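Esus project, method review, April
Minutes taken by Maysoun Saliba. Draft, corrections welcome.
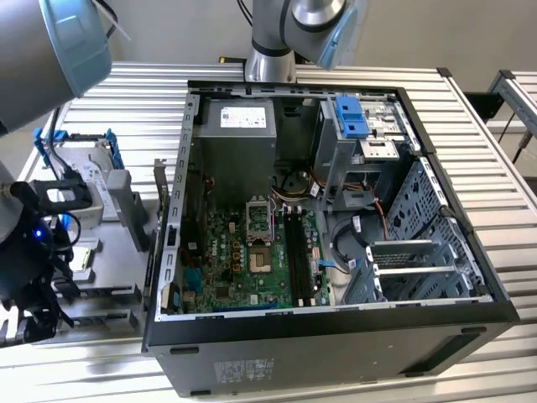
1. Taking parts out of desktop PCs: the new ordering method

The Honevar team presented their result. The planner picks the next part to remove from what it sees in the case, with no fixed script per model. They report 73 percent of runs finished without a person stepping in, against a scripted baseline.

I asked what "finished" means. It means the listed parts ended up in the tray. Damage to the board or the socket was not scored. Several of us don't think that counts as finished, and the slides should say so.

2. Training data

4,000 simulated takedowns. Every simulated case is clean and every latch opens at the first try. The team says the gap to real machines is small. No numbers were shown for that, so it stays a claim.

3. Test machines

All 8 test towers were of the same case type. Aoun asked how a method sold as general can be judged on one layout. The answer was that other layouts are planned. Cables were also left out of the scoring, and cables are where we expect the trouble.

4. Baseline

The Ellanora script was run with its default timeouts. It gives up early with those. Agreed that the comparison is not fair as it stands. There was some pushback on how long a rerun would take.

5. Decisions

No external write-up until the rerun is in.
Team to report damage separately from completion.
Team to add 2 case types it has not tuned on.
Failed runs to be shared in full, including the ones stopped by hand.

The question of arm speed was not reached. Carried over.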